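From: Vilmos Katona
To: floor-talk list
Date: Dec 31, 2022
Subject: Re: the sorting arm and the kitting bench

Nhi Từ wrote:
> Gulance say the arm can take over basket filling on the kitting bench
> from January. Wastard already signed off on the trial. They tell me
> no jobs are going, people will just "move up" to checking. I'd like
> to hear from anyone who has spent time near it before I answer them.

Nhi, I spent two shifts near it, so I'll answer, and you can pass this on.

They practice on colored blocks and a wicker basket before they let it near real parts. Fair enough. But the numbers in the Gulance handout come from blocks too, and the handout doesn't say so until page 13.

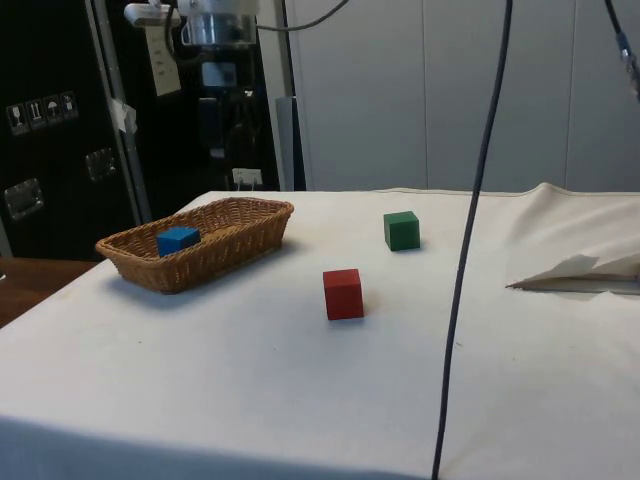 Practice table, blue block in the basket, red and green still out.

My trouble is with "move up to checking." On the Punine line we were told the same thing. Checking meant standing beside a machine and fixing what it dropped, at the machine's pace, on the old pay grade. Two people asked to go back to packing and were told packing was gone.

Kitting is also more than putting things in a basket. Whoever is on the bench spots a cracked cap or a bag that feels light, and sets it aside without writing anything down. None of that shows up in the 3309 picks they used to work out the savings. I asked who will catch those and was told "the system" – which I take to mean the person at the next station.

I'm not against the arm. My shoulder would be glad of it, and roughly 53 of us could say the same. I'd like to see it do one full order for Quách, mixed parts, with somebody from the bench holding the clock.

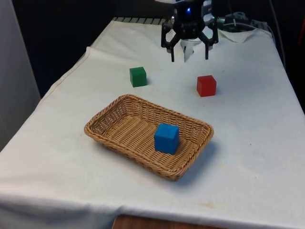 What I'd ask before January

- Pay grade for checking, in writing, before anyone is moved.
- Who may stop the arm, and whether a stop counts against that person's rate.
- A trial on real parts, with the drops and the hand fixes written down by us as well as by Gulance.
- A way back to the bench for anyone who tries checking and doesn't want it.

If they've already answered any of this, send me the page. I have only the handout and what I was told on the floor.

Vilmos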